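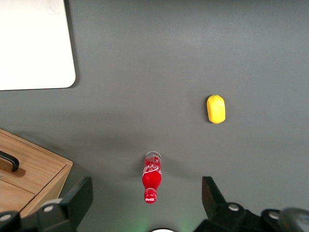 그림 2. 짙은 회색 탁자 면에 놓인 레몬 모양의 노란색 물체. 왼쪽 위는 흰색 판.

2.2 기억색과 색 이름 판단

사람들이 자주 접하는 물체에는 전형적인 색이 있다. 바나나와 레몬은 노란색, 당근은 주황색으로 기억되며, 이렇게 물체와 결합되어 저장된 색을 기억색이라고 부른다. 기억색은 실제로 측정한 색보다 채도가 높게 재현되는 경향이 있다. 식품 포장이나 도감의 삽화에서 과일 색이 실물보다 진하게 인쇄되어도 독자가 어색함을 느끼지 않는 것도 같은 맥락에서 논의되어 왔다.

기억색이 색 이름 판단에 영향을 주는 경로에 대해서는 견해가 나뉜다. Saab은 물체의 윤곽이 먼저 인식되고 그에 딸린 색 정보가 판단 단계에서 더해진다고 보았다. 이 입장에서는 제시 시간이 짧을수록 윤곽 정보가 불완전하므로 효과도 작아져야 한다. 반면 Luik은 표면의 질감만으로도 기억색이 활성화될 수 있다고 주장하였다. 껍질의 요철이 뚜렷한 감귤류는 윤곽 일부가 가려져도 참가자들이 노란색 또는 주황색 쪽으로 치우친 응답을 한다는 것이다. 두 연구는 배경의 밝기를 서로 다르게 설정하였기 때문에 결과를 직접 비교하기 어렵다.

배경의 밝기는 그 자체로 중요한 변인이다. 같은 노란색이라도 어두운 무채색 면 위에서는 밝고 선명하게 보이고, 흰색 면 위에서는 명도 차이가 줄어 상대적으로 흐리게 보인다. 그림 2처럼 회색 면과 흰색 면이 함께 시야에 들어오는 경우에는 관찰자가 어느 쪽을 기준으로 삼는지도 문제가 된다. 가장 밝은 면이 흰색의 기준점으로 작용한다는 설명이 널리 받아들여지지만, 면적이 넓은 쪽에 가중치가 주어진다는 보고도 있다. 회색 면의 밝기가 고르지 않을 때 어느 지점을 배경값으로 볼 것인지도 연구자마다 다르다.

언어에 따른 차이도 고려해야 한다. 한국어에는 노랗다, 누렇다, 노르스름하다, 샛노랗다와 같이 노란색 계열을 나타내는 형용사가 세분되어 있고, 이들은 채도와 명도뿐 아니라 대상에 대한 평가까지 담는다. 잘 익은 벼를 누렇다고 할 때와 오래된 벽지를 누렇다고 할 때 화자의 태도는 같지 않다. 따라서 기본 색채어만 선택지로 제시하면 한국어 화자의 실제 구분이 상당 부분 드러나지 않는다. 선행 연구의 선택지를 그대로 번역하여 사용한 조사에서 '노랗다'에 응답이 몰린 것은 이러한 한계와 관련된다고 판단된다.

본 연구에서는 이 점을 보완하기 위해 Dastwood 색채어 목록을 한국어 형용사 체계에 맞추어 다시 구성하였다. 예비 조사에서 수집한 자유 응답은 거의 900개였으며, 이 가운데 색과 무관한 응답과 중복 표기를 정리하여 700개를 분석 대상으로 삼았다. '노리끼리하다'와 '노리께하다'처럼 표기만 다르고 쓰임이 겹치는 형태는 한 항목으로 묶었다. '레몬색', '병아리색'과 같은 사물 기반 명칭은 형용사와 분리하여 별도로 부호화하였다. 분류 기준과 평정자 간 일치도는 3장에서 다룬다.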